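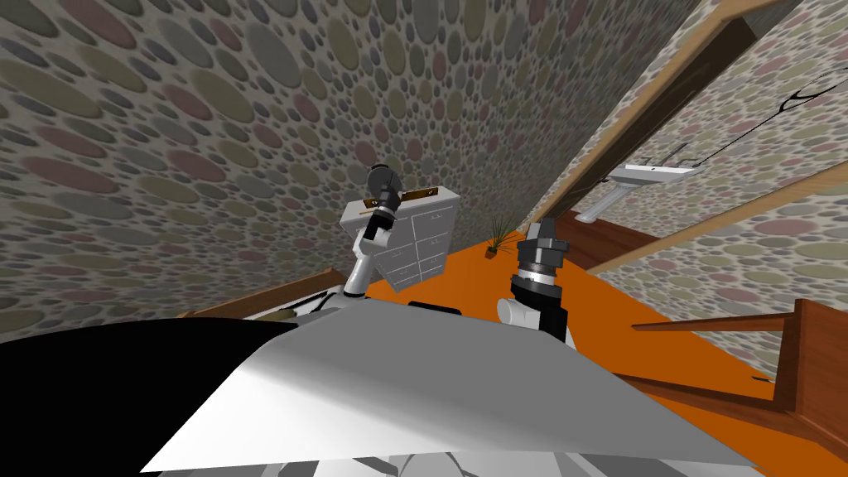 Drusness Paste-the-Wall Roller Kit, reviewed by Ashley Yeoman

The kit consists of a 9-inch paste roller, a plastic smoother, a seam roller, a snap-off trimming knife and a tray with a clip-on lid. I used it to hang nonwoven paper in a hallway and one small bedroom in November, replacing a set of Parsons tools I had used for years.

The roller sleeve has a short, dense nap. It holds enough paste for one full drop plus a few inches at the edge of the next, and it sheds very little once it has been rinsed and spun. With Bekum ready-mixed paste the coverage was even. Thinner powder pastes ran off the sleeve and down the handle, so mix them on the stiff side or use a brush.

The smoother is the best item in the box. The edge is flexible enough to follow a slightly bowed wall and did not burnish the print. The handle is 11 inches long and covers half a standard drop in one pass. 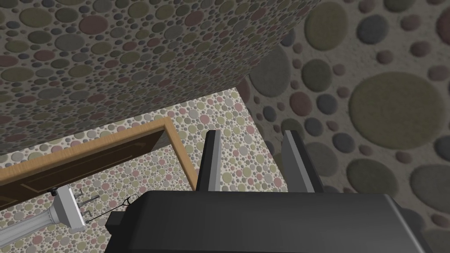
Large patterns with a long repeat need more repositioning time than small ones, and the paste layer has to stay workable while the match is adjusted. The tray lid helps on that count. Paste left in the covered tray for 30 minutes had not skinned over. The same paste in my open Parsons tray had.

The seam roller is adequate. Its axle has some side play, and on two seams it tracked off line and pushed paste out onto the face of the paper. A damp sponge dealt with it. I would not use this roller on an embossed paper at all.

The knife is poor. The blade lock slipped twice while I was trimming at the baseboard, and the supplied blades dulled after three or four cuts through pasted paper. I switched to a Fedis knife for the rest of the job. Around door casings, make the relief cut with a new blade every time.

Cleanup took warm water and a nail brush. The tray has a molded ridge at the shallow end that traps dried paste.

Rating: 7 out of 10. Buy a separate knife.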